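Can a robot arm clear a workbench yet, or am I dreaming?

Posted in Home Automation & Robotics – 3 replies

BenchAndBiscuits

I run a small repair corner out of my garage (radios, lamps, the odd toaster) and by evening the bench is a mess of half-opened boxes, covers and little loose parts. My dream is an arm that does the tidy-up while I go in and eat. Boxes to one side, small stuff in a tray, done by 9 p.m.!

I've been playing with the simulator that comes with the Clallalel starter kit, and I'm hooked. But before I spend real money on an arm I'd love to hear from people who've tried this. Is clearing up a realistic chore for a machine now, or is it still a lab thing?

Eduardo Rivera

Great project, and yes, parts of it are realistic! I've had an arm over my own bench since December, and I built the whole thing in simulation first. My test setup has a wooden surface in one corner with a black box, a round mesh disc and a tiny blue piece on it, and then some pale upright panels that sit right by a big gray box shape.
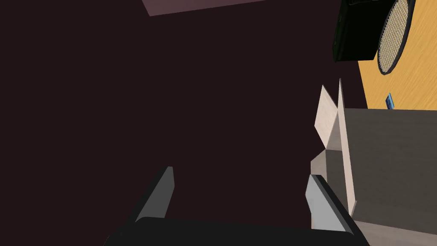
What works and what doesn't, from my runs

Boxy things with flat sides are the easy win. If the arm can get a finger on each side, it will pick them up all day long. I did 431 tries with plain blocks in the simulator and only 18 went wrong, most of them my own fault for setting the grip height too low.

Thin panels and flaps are where it gets interesting. When they stand close to something else, the fingers need a clear way in, and planning that path takes more care than the lift itself. I ended up nudging the piece away from its neighbor first, then grabbing it. Looks silly, works nicely.

Tiny parts are still hard. I'd keep those for yourself for now, or sweep them into a tray with a brush attachment.

One more tip – run it slow on real hardware for the first week. Mine was happy in simulation at full speed and then knocked over a jar of screws on day one.

Beca Llewellyn

Agree with most of that, but I'd be a bit more careful about the simulator numbers. I did 1,000 runs in Siltgate before I bolted anything down, and the real gripper still dropped cardboard that the simulated one held every time. Friction was the big one for me. Real box flaps bend, too, and mine didn't in the sim.

What helped was mixing things up: different lighting, different positions, a few textures. After that I'd trust it with 5 kinds of object on my bench, and it's a joy to watch. I still put the soldering iron away myself.

toaster_pete

get a bigger tray lol. My cousin has a Ruddock arm and it's pretty good with mugs, never tried it on boxes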